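Quick one tonight, kettle's on and I have to be up at 5ish. Finally played Tutitz. Been meaning to since spring, kept getting rained out or talked out of it.

Drive was longer than I thought. You come off the highway at Arellano and then it's all farm road, with one sign, small, and it's behind a tree. Missed it. Turned round in somebody's hay field entrance. Got to the first tee with my shoes half tied.

Green fee was 60 to walk. Fine by me. Carts are extra and I didn't want one, the place is flat as a plate for the first 4 holes and then rolls a bit along the creek. Pushed my old cart the whole way, left wheel squeaking. Needs oil. Has needed oil for two years.

Course itself. Wide. Really wide off the tee, which suits me, I hit it all over. The trouble is all up by the greens. They've got these low shaved banks that feed everything down into hollows, and if you miss on the wrong side you're putting up a hill or trying some little bump thing with a 7 iron. I tried the bump thing. Three times on the sixth. Wrote down a seven and moved on.

Greens were quick for a public course. Grain was hard to read, at least for me. Left everything short on the front, then knocked everything past on the back, so I guess it evens out.

Best hole by a mile is the eleventh. Short par 4, creek down the right, big old oak in the spot where you'd like to lay up. You can have a go at the green if you carry it 200 over the corner. I can carry it 200 on a good day with some wind behind. It wasn't a good day and the wind was in my face. Splash. Dropped, hit a wedge to six feet, missed it. Still my favorite hole of the year.

Worst is fifteen. Long, uphill, nothing going on, bunker you can't see from anywhere. Felt like they ran out of ideas and needed to get back to the clubhouse.

Speaking of, the clubhouse is called Maka for some reason. Not the course, just the building. Has its own sign and everything. Decent grilled cheese, weak coffee, good porch. Sat out there longer than I should of and watched people chunk it off the eighteenth fairway, which made me feel better about my own chunk.

Balls. I'd bought a dozen of the Trovura ones as they were on sale and I lose so many. Soft, kind of clicky off the putter. Lost five. Can't say they go any shorter than what I usualy play, can't say they go longer either. 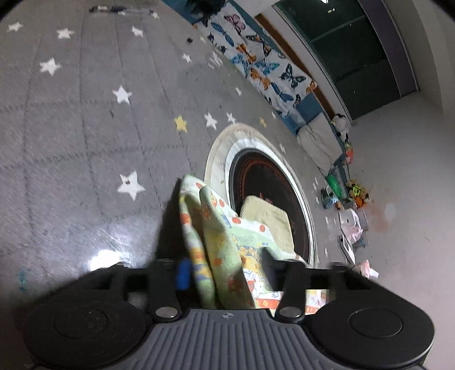
Would I go back, yes, but early. By mid afternoon it was backed up on every par 3 and we stood around on thirteen long enough for me to eat a whole sandwich. First times out are 7 am and I'd take one of those, frost or no frost.

They do a season pass too, 3,000 for the year, all you can play. Did the math in the car. I'd have to go 50 times to break even and with that drive it's not happening. If I lived in Arellano I'd think hard about it.

Next up is the little nine holer by the reservoir, probably November if the ground stays firm. Need to fix the wheel first. And buy more balls.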